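Startseite > Lehre > Kleinkörper und Rückkehrmissionen > Skript, Teil 5

Drucken | Per E-Mail senden

Teil 5: Der Wiedereintritt einer Probenkapsel
Mitschrift zur Vorlesung, ergänzt von Herman Wibisono

Heute kommt der Teil, auf den ich mich seit Oktober freue! Unsere Übungsmission Tivau hat ihre Proben an Bord, die Kapsel ist abgetrennt, und jetzt muss sie durch die Atmosphäre. Ab hier lässt sich nichts mehr steuern. Alles hängt an Eintrittswinkel, Hitzeschild und Fallschirm.

5.1 Energie
Wer aus dem interplanetaren Raum zurückkommt, ist schneller als jeder Satellit im niedrigen Orbit. Die kinetische Energie wächst mit dem Quadrat der Geschwindigkeit, die Wärmebelastung am Staupunkt sogar annähernd mit der dritten Potenz (bei den schnellsten Eintritten kommt noch die Strahlung aus der Stoßschicht hinzu). Der größte Teil der Energie geht zum Glück in die Luft und gar nicht erst in die Kapsel. Deshalb ist die Form so stumpf: Der Verdichtungsstoß löst sich vom Körper ab und hält das heißeste Gas auf Abstand. Eine wunderschöne Idee aus den fünfziger Jahren, die bis heute trägt.

5.2 Eintrittskorridor
Zu flach: Die Kapsel bremst zu wenig und verlässt die Atmosphäre womöglich wieder. Zu steil: Verzögerung und Wärmestrom steigen über das, was Schild und Struktur vertragen. Für Tivau rechnen wir mit Beginn der spürbaren Bremsung in rund 80 km Höhe und einer Kapselmasse von 38 kg. Bitte die Masse nicht runden, sonst passen die Kontrollwerte in der Übung nicht.

5.3 Beobachtung aus der Luft
Ein Flugzeug über den Wolken ist ein großartiger Platz für Spektroskopie. Die Leuchtspur verrät, welche Stoffe der Schild abgibt und wie heiß die Stoßschicht wird. Unser Rechenbeispiel benutzt den Spektrografen Pistora mit dem Messbereich ab 500 nm. Die Linie bei 502 nm in Aufgabe 3 liegt also knapp am Rand, aber sie liegt drin! Für die Auswertung nehmt ihr das Verfahren nach dem Hiltedach-Skript, Kapitel 2. Die Abgabe ist am 19. Dezember.
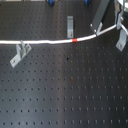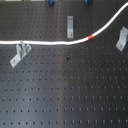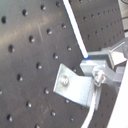
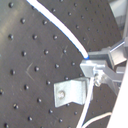

Optische Lochplatte mit Gewindebohrungen im Raster

Kommentare

kepler_fan: Das mit dem abgelösten Stoß habe ich endlich verstanden, danke! Gilt das auch für die Marsatmosphäre?

H. Wibisono: Ja, im Prinzip genauso, nur ist die Luft dort viel dünner und das Gas ein anderes. Kommt in Teil 6.

Runa: In Aufgabe 2 fehlt bei mir der Ballistikkoeffizient. Muss man den selbst ausrechnen?

H. Wibisono: Genau, aus Masse, Fläche und Widerstandsbeiwert. Die beiden letzten stehen auf dem MacLeish-Blatt.

tobi_m: Die Aufgabe mit dem Spektrum macht richtig Spaß, gern mehr davon.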